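I've been going to women's basketball in Fellthorpe for long enough that my bum has its own dent in the third row, so let me get this off my chest before the new season starts in October. The league should scrap the mercy clock.

If you don't follow the Prothero Conference (and fair enough, there are only eight of us in the stands some nights), the rule goes like this. Once a team is up by 20 in the second half, the clock stops stopping. Fouls, out of bounds, subs, it just keeps ticking. The idea is to spare the losing side some embarrassment, get everybody home, and let the gym staff lock up at a decent hour.

I get it! I've sat through blowouts. I drove to Kandulmont in February through freezing rain to watch us lose by a number I won't type. But I've also seen what the running clock does to the bench, and that's what bugs me.

Think about who gets on the floor when a game is out of hand. It's the first-years, the kid coming back from a knee, the backup point guard who's been to every 6 a.m. practice since September and has played maybe a handful of minutes all winter. Those are their minutes. And we've decided, as a league, to make those minutes go faster. A kid checks in, there's a held ball, somebody's shoe comes off, and by the time they inbound she's lost half her shift.
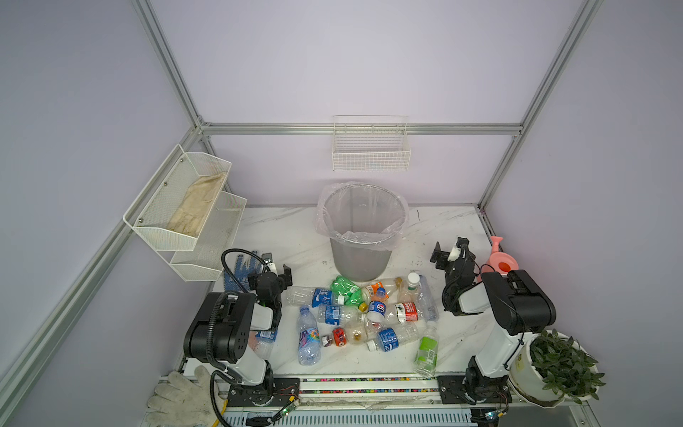

*Blue knit gloves with white dotted grips on the marble-patterned tabletop.*

Then there's the home game against Hovance last season, which I will be bringing up until I'm dead. We were down 20 early in the third quarter and playing like we'd all met in the parking lot. On came the running clock. And then, because basketball is a ridiculous sport, our press started working. Steal, layup, steal, corner three, and the margin's shrinking, but the conference rule says the clock keeps running until you get it under ten, so we were chasing the score and the clock at the same time. We got it to 69 all with a few seconds left and the whole gym (okay, our half of the gym) was standing on the benches. I spilled a full hot chocolate on a stranger and she hugged me.

We lost in overtime. Fine. But I went home and did the math on the back of the program, and I reckon that running clock ate three or four of our possessions in the third. You can't tell me one of those doesn't go in. 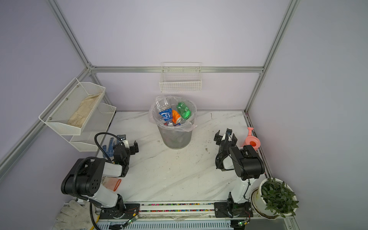 People who like the rule always tell me comebacks like that are rare, and sure, they are. Most teams down 20 stay down 20. If you're losing 60 to 31 you probably want a shower and a burger. I asked a few of our players after the season, though, and every one of them said she'd sooner play the full game. One told me the running clock felt worse than the score did, like being asked to leave a party.

There's a safety argument too, that tired kids in a lopsided game get hurt. Maybe so. Then let coaches sub more freely, or let the two benches agree on it at the quarter break. I could live with that. If both coaches look at each other and nod, run the clock, go home, enjoy your evening.

What I can't stand is it kicking in automatically with a whole half still to play. At the very least, save it for the last five minutes of the fourth and shut it off when the margin drops to 15. The rulebook gets reopened in August and they do take letters from fans. Mine's already written, and it's two pages too long.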